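# A Day at Stisura: What Their House Rules Taught Me About Two-Arm Cells 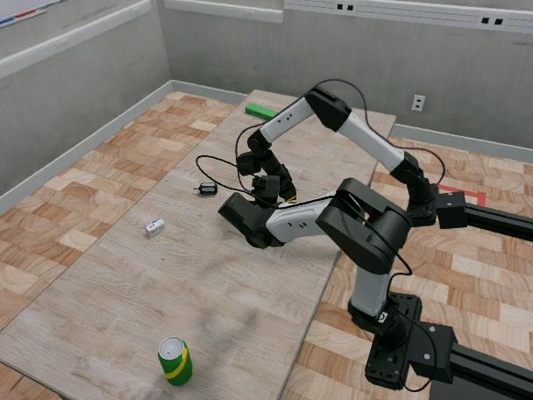 *The simulated two-arm table at Stisura, with a drink can, a small white box and a couple of other items set out.*

I had been meaning to get over to Stisura ever since their open day was announced back in October, and on Thursday, December 11, 2025, I finally made the drive out to Inutcombe, thermos in the cup holder and a long list of questions on the passenger seat. I write up these visits for our regional automation newsletter, and I'll admit I usually go for the machines. This time I came home with eleven pages of notes on paperwork, and I enjoyed every one of them!

The first thing they do with visitors is sit you down in front of the simulator. No job goes onto the real arms at Stisura until it has run clean in the rendered room, and that applies to everybody, including the people who wrote the rule. The part I liked is that they keep the model honest about the dull things. The cables are in there, looping around the joints, and so are the wall outlets, the whiteboard tray and the red tape on the floor. A tidy model, our guide told us, will pass a motion that snags on a cable the first morning you try it for real. I thought of two or three shops I've visited that could use that sentence on a poster.

Their handbook for all this is called Kvaran. It is 58 pages long (I asked whether anyone reads all of it, and was told new hires have to initial each page, so at least they've all turned them), and the bulk of it deals with two arms sharing one table. I can't reproduce it, but these are the bits I copied down:

- Only one arm may be inside the shared part of the table unless the job sheet says otherwise, and the sheet has to name which arm gives way.
- Loose items get a written starting position. "Somewhere near the middle" gets sent back.
- A change to the speed of one arm means running both arms again, even if the other one wasn't touched.
- Cable slack is checked at the far end of every reach.
- A job must finish 700 simulated runs in a row without contact between the arms. A single touch and the count goes back to zero.

That last one caused a good deal of talk over lunch (chicken soup and very good rolls, thank you, Stisura). A fellow visitor from a packaging plant felt the number was picked out of the air, and our host cheerfully agreed that it more or less was. The older edition had a lower figure, they'd had a scrape, and somebody raised it. I found that refreshing, though I would still like to see a reason written next to it in the next edition.

After lunch we went through Vollamer, the sign-off tool they built to sit on top of the handbook. It's plain to look at, mostly checkboxes and a comment field, and it won't release a job until 3 different people have approved it. One of them has to come from outside the team that programmed it. We watched a can-sorting job get turned down because the comment field said "looks fine," and the reviewer wrote back asking what, exactly, had looked fine. There was a bit of laughter in the room, some of it nervous, mine included.

I do have a few quibbles. The handbook says very little about what happens when the room changes and the model hasn't caught up yet. They re-measure every 4 weeks, and I would want something sooner if a bench had been moved. The section on stopping distances also assumes you already know the published safety standards well, and a newcomer would need a colleague close by to get through it.

For anyone thinking of going, the next open day is planned for spring. Parking is behind the building, the side entrance is the one you want, and closed-toe shoes are required past the front office. Bring your own job sheet if you have one you're brave enough to share. They'll mark it up for you on the spot, and mine came back with a lot of green ink on it.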